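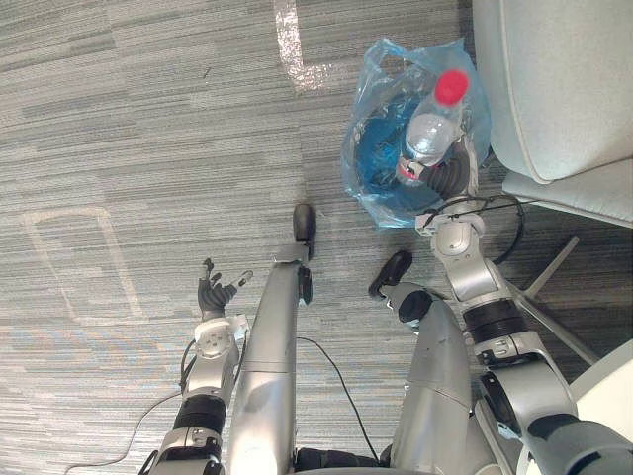 ## Budgeting a two-arm humanoid for pick and carry work

Set the task list before asking for quotes. Write down the heaviest item, the softest item and the lowest pick height. Floor-level picks rule out many fixed-base units, and bags and bottles call for fingered hands over a two-jaw gripper.

### 1. Split the cost

Keep these on separate lines:

- Base unit with legs and arms
- Hands, priced per side
- Spare wrist cables
- Floor tape and marking
- Operator training
- Service contract

Torvik quotes hands apart from the base unit. Indo bundles them. Ask Indo for the split, or the two quotes can't be compared.

### 2. Plan the spares

Order 2 sets of wrist cables with the unit. External cable loops catch on chair bases and bag handles, and our lead time from Zatow was 9 weeks. Add one spare hand if the robot will run daily.

### 3. Plan the floor

Low-pile carpet is acceptable if the vendor confirms it in writing. Mark work zones with tape that contrasts with the floor; pale tape on grey carpet is hard to pick out. Include the swing of both elbows when sizing a zone, and move rolling chairs outside it.

### 4. Set the term

At the Brircombe site we budget over 18 months and hold back 20 percent of the purchase price for repairs. Unspent reserve goes to the second unit.

Get the service rates fixed before signing. Quotes issued in August usually lapse at the end of the quarter.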